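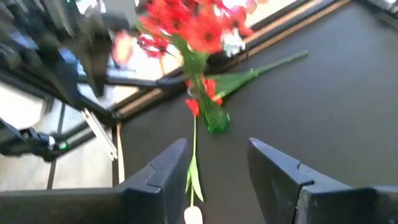
Red artificial flowers, from above

Monday, March 13, 2023
Subtitle room, Mitbridge
Written by Lilla B.

Phelan, season two, episode 4, English subtitles from the Hungarian original. Second pass.

Continued from the place where I stopped on Friday, the scene in the car before the border. The episode came back from Zultura with 92 comments. Most of them are small (commas, a missing italic for the radio voice) but there is a group which is about one question only, how the inspector speaks to the widow. I put these aside and did the small ones first. By lunch 71 were closed. The rest I sorted by scene and not by time code, this is easier for me when the same problem comes back.

The formal / informal problem. In the original the inspector uses the formal form with the widow for three episodes, and in episode 4, in the kitchen, he changes to the informal in the middle of a sentence. She notices it. She does not say anything, she only stops with the spoon, and later she uses it against him. In English we have only "you". In my first version I lost it completely and the viewer sees a woman who stops for no reason. The Zultura reviewer wrote "unclear why she reacts" and the reviewer is right.

Things I tried:

Version A: he says "Mrs. Halmi" all the time until now, and in the kitchen he says "Ilona". It works for the ear also, because the English viewer hears that the name is different. But the actor does not say any name in this sentence. Győző is strongly against putting a name in the subtitle when it is not in the mouth. I am against it too in general, but here I am less sure.

Version B: change the register of the sentence. Before: "Would you mind telling me where he kept the keys?" After: "Come on, where did he keep the keys?" I like it. The problem is that it makes him rude, and in the original he is not rude, he is tired and for one moment he is close to her.

Version C: "Would you mind telling me... just tell me where he kept them." The break stays at the same place as in the original. It is long. The line is on screen for a short time and Drodo marks it in red for reading speed. If I take the first part away from the line before, it fits, but then I have to start the subtitle before the shot change.

I showed all three to Yuk-lan without telling her which one is mine (all are mine, but she didn't know which one I prefer). She does not speak Hungarian, so she is the best test for this. She chose C and she said B sounds like another policeman came into the room. For A she asked who is Ilona. This is a fair question, the first name is heard only in episode 1 and very quickly. So A is out.

Decision for now: C, with shorter text. "Would you mind telling... Just tell me where they are." Drodo accepts it. I will look at it again tomorrow with fresh eyes.

Note for episodes 5 and 6: after the kitchen he goes back to formal, and she stays informal with him. It is the best joke of the season and we must prepare it. Imre has episode 6, please read this page before you start, and do not let her say "Inspector" after the kitchen even when there is room for it.

Other items from the comments

The nickname of the informant. In episode 2 we had "Sparrow", in episode 3 it was "the Sparrow", and I wrote "Sparrow" again. Katalin has checked with the season one file: without the article. Corrected in mine. Episode 3 has to be opened again, this is Győző's.

The song in the bar. We have no permission for the lyrics in translation, only for the sound. I deleted the two lines and left the title in brackets. I am sorry for it a little, the text of the song tells you who did the robbery. Perhaps this is also a reason to leave it out.

"Kávé" in the police station. The reviewer asks why it is "coffee" one time and "drink" another time. Because in the second scene it is clear he doesn't mean coffee. I kept "drink" and wrote an answer.

The letter. On-screen text, handwriting, and the daughter reads it aloud with two small differences from what is written. I think this is on purpose and that she is hiding something, but I have not seen the end of the season, they don't give us episodes 7 and 8 before April. Katalin has asked Zultura. Until there is an answer I translate both exactly, the written one on top and the voice at the bottom. It is not pretty. If the difference is only a mistake from the shooting, we make them the same.

Timing

The minimum gap was set wrong in my project. I had the value from the November job and Drodo keeps the old setting when you copy a project, it does not ask. This is the reason for the flicker in the chase scene which I blamed on my screen. Changed it, ran the check again, went through the chase by hand. Whoever copied their project from mine, please look at the settings page. I believe this is Imre and maybe Győző.

Two subtitles still cross a shot change in the stairs scene. I can't find a better place, the sentence is simply longer than the shot. Left as it is with a comment.

Opinion, for myself mostly. The episode is better than I thought when I saw it the first time. I found it slow, with too much walking and looking out of windows. After hearing each sentence many times I understand that the slow part is where the widow decides. The chase, on the other hand, becomes weaker every time. The music does all the work there. The boy who plays the young informant swallows the ends of his words and I had to ask Győző twice what he says, and Győző had to listen with headphones also.

For tomorrow

Kitchen scene once more, read aloud with Yuk-lan.
Answer the open comments on the stairs scene.
Ask Katalin about the credits. The translator card was 30 frames long in season one and the new guide has nothing about it.
Lunch at the normal time, Imre needs this desk after two.

Added at 17:20: Katalin called. The difference in the letter is on purpose. She was not allowed to tell me more. Both versions stay.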